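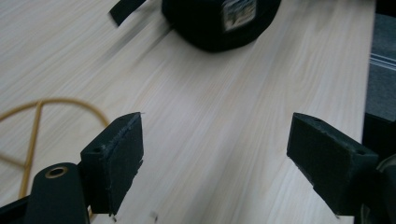

How many demonstrations does a small gripper policy need before it can pick up a thin cable from a table?

In our project the useful range started at 19 demonstrations. With five the policy closed its fingers beside the cable on most attempts, and going from 19 to 28 changed very little.

Cable Pickup from Hand-Held Demonstrations
Project report, Melati Yusof
Submitted 06/05/2022

Method

I recorded every demonstration with the Landeg hand-held gripper, which has a camera looking down past the two fingers. The person holding it moves toward the cable, closes the fingers and lifts. The finger positions come from the trigger sensor and the tool path is worked out from the video. Training used the Cirum code with its default settings, except that I cut the image size in half to fit the lab computer.

I trained three policies, on 5, 19 and 28 demonstrations. The smaller sets are subsets of the largest one. Each policy was then run on the arm from the same list of start positions, with the cable laid out again by hand between runs.

Results

The smallest set gave a policy that moved to the correct side of the table and then stopped too high or too far to one side. The middle set fixed the height problem. Most of its misses came when the cable crossed over itself, and the gripper went for the crossing and caught both strands. The largest set had the same problem slightly less often.

Pale wood was harder than the dark mat I used for early tests. A thin yellowish cable does not stand out much against it, and blur in fast approaches made this worse. Slowing down during recording helped more than adding demonstrations.

Remaining work

The crossed layouts need their own recordings. I plan to collect those in July and retrain with the full image size.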